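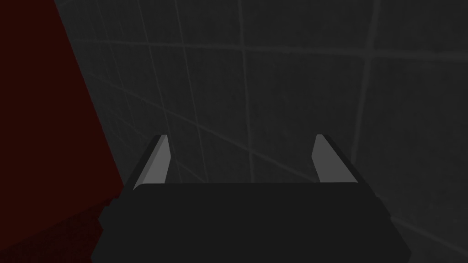 Search articles, reviews, back issues Go

Practice Makes a Sale
October | By Niamh Corrigan

The first thing Barkby wants you to know about its new training service is that you don't need a robot to use it. You rent a simulated one by the month. It reaches for simulated blocks on a simulated floor, thousands of times over, and at the end you download a control program and load it onto whatever real arm you have bolted to a bench.

The service is called Lelon. It costs $487 a month for a single seat, or $700 if you want the version that lets you change the gripper. I paid for the second one out of the magazine's budget and kept it for two months.

I should say that I have sat through a lot of these demos. They tend to go well. The blocks are plain, the floor is gray, and the light never comes through a dirty window at four in the afternoon. Lelon's stock world is very much of that school: a tiled floor, a two-finger gripper, dark solids with hardly any surface to speak of. You can add clutter, but every added object slows the run, and the meter is running too.

Setup took me most of a morning. The manual assumes you already know how your arm reports its joint angles, and if you don't, the help page sends you back to the manual. Once I was past that, the software was pleasant to use. Runs start quickly. The wrist view is handy for seeing how close the fingers come to things they aren't supposed to touch, and I left it open most of the time.

Barkby's sales sheet promises "transfer-ready" grasping after 200 practice sessions. I asked what transfer-ready meant and got a nice call with a nice person who said it depended on the customer. So I tried it. After the full 200, the simulated gripper was picking up its block nearly every time. On the secondhand arm in our workshop, the same program managed 66 percent, with a painted block on a clean mat under a good lamp. I moved the lamp and it got worse. I put a second block close beside the first and the arm knocked into it often enough that I stopped the test to save the fingers.

Jinfeng Bai runs a small packing line in Jurkasstead and signed up for a year before I did. He is kinder about it than I am. "It gave us a starting point in a week," he told me. "Then we spent the spring fixing it by hand." Would he renew? He said he would ask for a discount first.

There is a rival, Feyisa, which charges by the hour and ships with rougher graphics and a far better section on friction. I only had a short trial of it -- not enough for a fair score -- but its manual admits on page one that you will need real-world tuning. Barkby saves that for the service agreement.

If you teach a class, or you want to try a gripper shape before paying a machine shop, Lelon at the higher price may be worth a month. Cancel before the second. For anybody hoping to skip the tuning, I would want to see Barkby's own numbers from a real bench, and I've asked for them twice.

Comments (3)

torque_wench
We had the same trouble with two parts close together. Widening the approach path helped a bit. Support never mentioned it.

Dale P.
Was your arm calibrated? 66 percent sounds low to me. We do better, but our parts are all one size.

mbrandt
$700 a month and friction is an afterthought. I'll stick with my bench and a box of scrap.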